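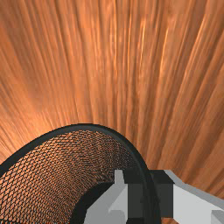 Sim view down by the gripper, one finger inside the rim of the mesh container.

07/08/2023

Chore tasks in sim, tidying set. Ivar wants an answer for Sutden on whether an arm could clear a desk or a packing bench without someone standing next to it. My answer today is still no, but the easy part of the list is shorter than it was in January.

Set the episode limit to 500 steps and left the grasp force alone. The small cube is the baseline task: come down over it, close, lift, put it somewhere else. A kid can do it and by now so can the policy, most of the time. When it fails it tends to stop off to one side and hover until the limit runs out.
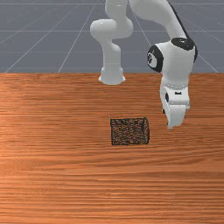 I raised the limit to 800 to see if the hovering was only a matter of time. It made no difference. Siu-fong thinks the height estimate is off on dark objects against the wood grain, and she'll try a plain tabletop before we touch the reward again.

Mesh is harder. The wood shows through the holes, so the depth comes back patchy, and a rim is a thin thing to pinch. People at home pick up a wire pencil cup without looking. Anything lying on its side is worse again - the fingers have to line up across the long axis or it could roll.
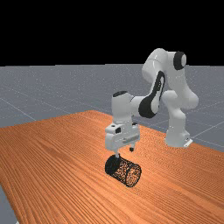 To do
- Plain tabletop run (Siu-fong)
- Rerun seed 1499 with the wrist turned before descent
- Log finger contacts on left and right separately
- Ask Ivar if Sutden cares about upright items only - would save us 2 weeks

Recent entries
Istullow bench: towel folding, second try
Gripper pads from Sjöberg, wear notes
Wemirville visit, shop-floor sweeping
Sorting screws by length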